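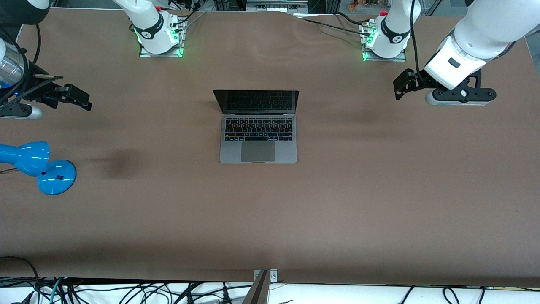
So I finally made it to the Andura open day! It was on a Sunday, which meant the parking was easy and the coffee line was not. I'd been reading up on their two-arm bench kit since the spring, and our little repair shop (old laptops, mostly, plus whatever people bring in a shopping bag) has been thinking about something that could do the boring handling while we do the soldering.

Katalin Kozma ran the afternoon demo room. She's with Penel, the company that does setup and training for the kit, and she was very patient with me, because I asked a lot of questions and some of them twice. The basic package is both arms, both grippers, the mounting plates and a table layout plan. You supply your own table. That surprised me a bit, but she said people always want a different height and they got tired of shipping furniture.

First thing I liked: the status rings at the base of each arm. Green all the way around, easy to spot from the other side of a room, and I can already imagine glancing over from my own bench with a mouthful of screws. I also liked how the bases go at the back of the table, so the front stays free for your hands and a laptop. What I liked less was the cabling. There's a lot of it, and our shop has a dog, so I'd be budgeting an extra day just for cable covers.
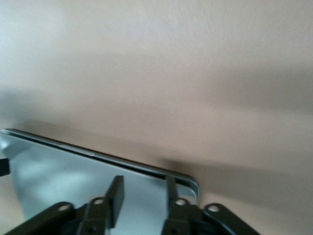
The grippers are the part I'd pay for. Two slim black fingers on each, flat and squared at the tip on the one I got my nose up to, and they looked like a sensible shape for thin things with slippery faces. Phones and tablets are nearly half of what comes through our door, so that's where my attention went. Spare fingers come in a set for $112, and Katalin told me to order them with the kit and not later (shipping from the warehouse in Likby is slow in August, apparently).

Now the money. The service plan is $255 a month with remote help included, or you can buy training by the day for $280. Tibor Csizmadia, who owns a shop a lot like mine over in Marwat, had come up on the same bus, and he put it all on a napkin for me: $2,537 for a first year if he skipped the plan, bought training days and spares as he went, and rented the kit through a friend. I don't have that friend! But it gave me something to start from.

I left with a brochure, a quote request form and a free pen that leaks. They do a two-week trial for small shops, and I've put our name down for it. Still need to measure the back bench, and talk to my sister about the dog.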